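Teaching the Six-Line Scene (a warm-up that gets everybody writing)

I've used this warm-up with sixth graders and with grown-ups in my evening class, and it works with both. The idea came out of a conversation with Baldur Snorradóttir, who taught across the hall from me and hated the question "how long does it have to be?" So we set the length at six lines and that was that!

What you need

Paper, pencils, and a sound. I mean an ordinary sound – a kettle, a bus door, somebody's keys. Pick one the kids hear every day and don't think about. 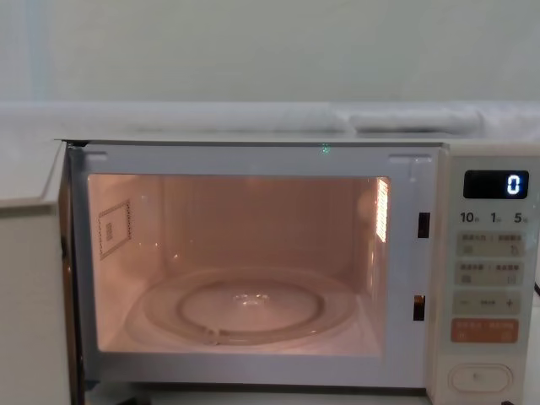 I write the sound on the board as a single word (last October it was "hum") and let them look at it for a minute with their pencils down. Somebody will groan. Let them groan.

Step 1: Collect

Ask for three places where they've heard that sound. They jot these down in the margin, no full sentences. If a student is stuck, I ask who else was there, and usually a place comes along with the person.

Step 2: Write the six lines

They choose one place and write six lines set there. The sound has to show up in line one and again in line six, and it should feel different the second time. I don't explain what "different" means and I don't give an example first, or I get 310 words of my own example back (ask me how I know).

Set a timer and write along with them – mine are often the worst in the room and the kids love that.
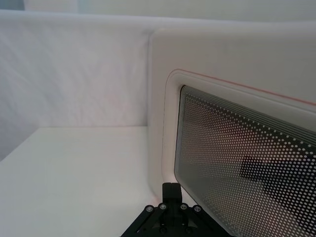
Step 3: Swap and underline

Everyone trades with a neighbor and underlines the one line they'd keep. No comments, no fixing spelling. Papers go back, and the underlined line becomes the first line of tomorrow's longer piece.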